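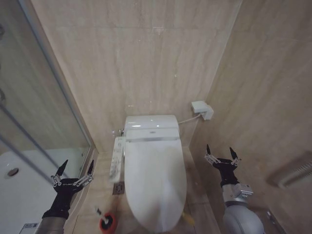

by the Vosthorpe build log authors, Ellville shared workshop | 2018-01-11
Print this page | E-mail this article
14 shares | 2 comments

3. The bathroom setup

Most of our build happened on a bench, and a bench is kind to a robot. It has room on every side and nothing shiny on it. So for the second half of the project we moved Vosthorpe into a small bathroom and let it find out how the rest of us live. Figure 1 gives the view from the head, with both grippers open on either side of the toilet lid.

I love this room as a test space! You get a glass shower panel on the left, a wall on the right with a plug and a cord on it, and a toilet with a side-arm control panel full of small buttons sticking out right where the left arm wants to swing. There's a brush holder on the floor too (red-orange base, hard to miss - for me, anyway). The walls are beige, marble-effect tile, and our depth code, which we call Cornetti, had never met anything like them.

We planned 400 reaches, all starting from the open-gripper pose in Figure 1. The first 100 were slow ones, run at a crawl with my thumb on the stop button, and I'm glad we did it that way. Glass was the big headache. Cornetti kept placing the shower panel too far back, so we gave up on sensing it and just typed in a keep-out zone by hand - not elegant, but we got to keep the shower.

The grippers wear black sleeves over the metal linkages. We cut the first pair in June out of whatever cloth was in the scrap bin, and they bunched up at the joints so badly that the fingers wouldn't close all the way. The current pair is shorter and fits a lot better.

Arm paths come from Vashisht, our planner, capped at 1000 tries per reach before it quits and asks for help. It asked more often on the right side, and we moved the base over and ran that set again.

Figure 1. Head view at the start pose, bathroom setup.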